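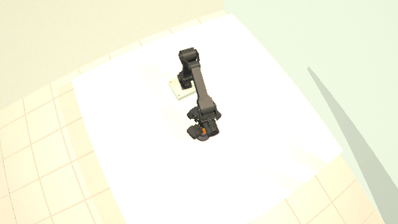 Is it worth paying extra for a sealed countertop if you already wipe up spills right away?

Depends on the stone. A dense granite may never need it, a soft marble will stain either way, and most of the places selling the add-on don't test your slab before they charge you.

Thread: Sealer plans, worth it or a racket?

tunstall_tom
Posted 15 May 2018
Got a quote from a counter place in Onholm and there's a line on it for a "lifetime protection plan" at $188. The guy swore the stone would be ruined without it. When I asked what was in the stuff he changed the subject. Anybody paid for one of these and felt good about it?

gritandgrout
Lifetime of what? Read the back page. Mine said lifetime and then had 5 years in the small print, plus you had to buy their cleaner to keep it valid.

marlo77
I'll go the other way. We bought the plan with our kitchen and they came out for a wine stain in November, no argument, no bill. I'd do it again.

gritandgrout
Did the stain come out?

marlo77
Mostly. You have to know where to look.

Ryan Mellor
I installed counters for a long time and I'd skip it. Put a few drops of water on the stone and leave them 15 minutes. If it goes dark under the drops, it's soaking in and a sealer will help. If it doesn't, you're paying to have something wiped on and wiped off again. And no sealer stops lemon juice from etching marble – that's a different kind of damage and the sales people mix the two up all the time.

tunstall_tom
He did exactly that, told me it would stop etching. It's a marble we're looking at.

kettleblack
Not sure I buy the water test. Tried it on a sample, it passed, and then olive oil left a ring on the real counter. A sample is one little piece.

Ryan Mellor
Fair. Test the slab you're getting, and try oil on an offcut too.

dee_in_trulgate
What about Senari? Their page says 1,000 wipes without losing protection.

gritandgrout
Whose wipes? With what? 1,000 wipes is one year in my house if the kids are home. I looked for the test and couldn't find anything except the same sentence on every store's site.

dee_in_trulgate
OK but that doesn't mean it's bad.

gritandgrout
Doesn't mean it's good either.

marlo77
You people would argue with a sponge.

tunstall_tom
Asked them to take the plan off the quote. Suddenly it was half price. Still said no. Going back Saturday with a bottle of water and some oil, will post what the slab does.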